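Wulent Hall table tennis sessions, progress report to the Mivden fund

Quick update, the full accounts follow in June. Sorry for the brevity, we are short of hands.

Money first. Grant was 2,000. Spent so far 1,335, nearly all on hall hire, plus the new nets and a box of practice balls. The rest is set aside for the coaching block and the Hasov away trip. Minibus quote still not in, have chased twice.

Sessions running as planned. Over-60s group is the strong one, they stay on for tea and the hall has let us keep the side room till 9pm. Juniors patchier. Exams, mostly, and the bus from the estate got cut back so some parents have to drive both ways. We moved the junior start to 4pm and that helped a bit.
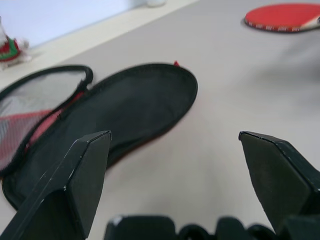

Open paddle case on the table.

Coaching: 7 people have put their names down for the level one course, more than we bid for. Can we move money across from the equipment line? Need a yes or no before we book. The floor at the far end is still slippy, hall managment say it will be resealed over the summer. Till then we keep play to the stage end.

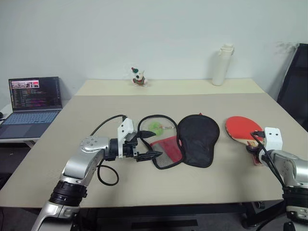 Cathal Ó Flaithearta would like the junior hour made longer and the fee left where it is, and says the beginners are only just warmed up when it's time to pack away. We agree on the hour. Fee depends on what Wulent charge us from the autumn, and they havent said.

Still to do: minibus, insurance renewal, first aid refresher. Next update once the course dates are fixed.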